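Generating Demonstrations for a Two-Piece Assembly Task in Simulation

Predside Tutorials / Bimanual Workcell / Part 5

Prepared by Kadri Ozoliņš and Ivan Kravets. Last revised in May.

This tutorial explains how to produce a set of simulated demonstrations in which a short colored block is joined end to end with a longer one, so that the finished piece matches a reference bar lying on the same table. The procedure assumes that the reader has completed Part 4 and has a working installation of the Kandeo planner. Readers who intend to train a policy on the output should also consult the notes on file format in Part 7.

Before You Begin

The assembly task is harder to script than a plain pick-and-place task. Two faces must meet squarely, and a small error in the angle of the grasp is carried through to the joint. The planner therefore records a wrist view together with an outside view, and both are saved at every step of the trajectory. Set the recording rate to 18 frames per second in the workcell settings. Higher rates increase the size of the files and did not improve the trained policy in our trials.

Step 1. Set the approach

Open the task file and select the wrist view. The long block should be grasped near one end, with enough of its length projecting past the fingers that they stay clear of the short block during contact. The approach direction is taken from the long axis of the block in the hand.

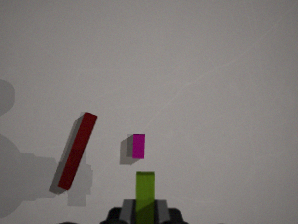
Zlata Maksymiv writes that in her own runs the default approach speed was too high for this stage, and that the short block was pushed away before the faces could meet. She now halves the speed over the last part of the path and would like to see that made the default.

The change she proposes can be made in the motion profile, under "final segment." It applies only to the arm that holds the block. We have left the default as it stands so that earlier results can be reproduced, but new users are advised to adopt the slower setting.

Step 2. Check the workcell from outside

The wrist view does not show whether the idle arm is in a safe position. Switch to the outside view and confirm that the second arm is parked off the table before the batch is started. Confirm also that loose pieces have been placed within reach of the working arm — the sampler will sometimes put one near the rear edge, and such layouts should be discarded and drawn again.

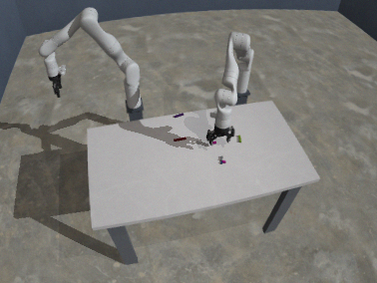

Outside view of the workcell, with the left arm held clear of the table and the right gripper open over the work surface.

Shadows are left on in all views. Kyrylo Ivanyshyn tested a version with flat lighting and found that policies trained on it transferred poorly to scenes with ordinary lighting.

Step 3. Release and verify

After contact, the gripper opens and the arm retreats. Allow the simulation to settle before the success test is applied. The test compares the joined piece with the reference bar in length and requires that the two colors meet without a gap. The joined piece does not need to lie parallel to the reference bar. Run the test on a saved wrist view first, and inspect the result by eye.

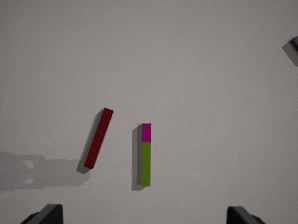 Step 4. Run the batch

Start with a batch of 80 episodes. Episodes that fail the test are written to a separate folder and should be kept, as they are needed for the error analysis in Part 7. If fewer than half of the episodes pass, return to Step 1 and review the grasp point before changing any other setting.

Questions about the planner may be sent to Deisy Agudelo.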